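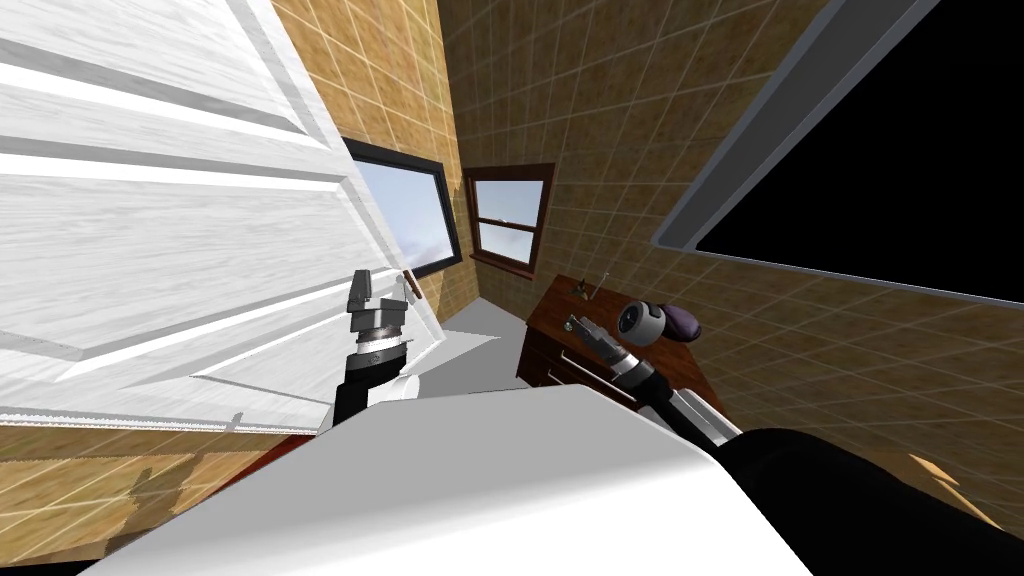 From: Usa Kaewkla
To: hurmont-dev
Subject: Re: [hurmont-dev] Door handle success rate, planner branch

Melquiades Tlapale wrote:

> I ran the new planner on the bathroom set, 1,000 episodes, both arms
> active. Handle grasps are well up on the November branch. The hair
> dryer task is fine too. I'd like to merge and send it to Dosside for
> the hardware runs.

I'd hold off on the merge. A few things bother me.

How many of those episodes have different handles? As far as I can tell from the config there are 2 door models and 15 room layouts, and the seed only moves the base. So the planner may have learnt where the handle is from the panels on the door. Could you swap the handle side and run it again?

Second, the big grey-edged panel over the cabinet comes out solid black. If it's meant to be a mirror, then our perception numbers are for a room without one - and the Dosside room has one. I don't trust any depth result next to it until somebody has tried.

Third, what counts as a grasp? `grasp_ok` in the Tanasarn wrapper goes true on finger contact. It doesn't check that the handle turns. I looked at 14 of your "good" logs and the joint angle on the door never changed in any of them.

The dryer result I half believe. What friction value did you use for it? The default is very kind to smooth plastic.

Also the head pitch and roll are still being logged in the wrong order, same as at Lestidthorpe. Please fix that before anyone plots anything.

Usa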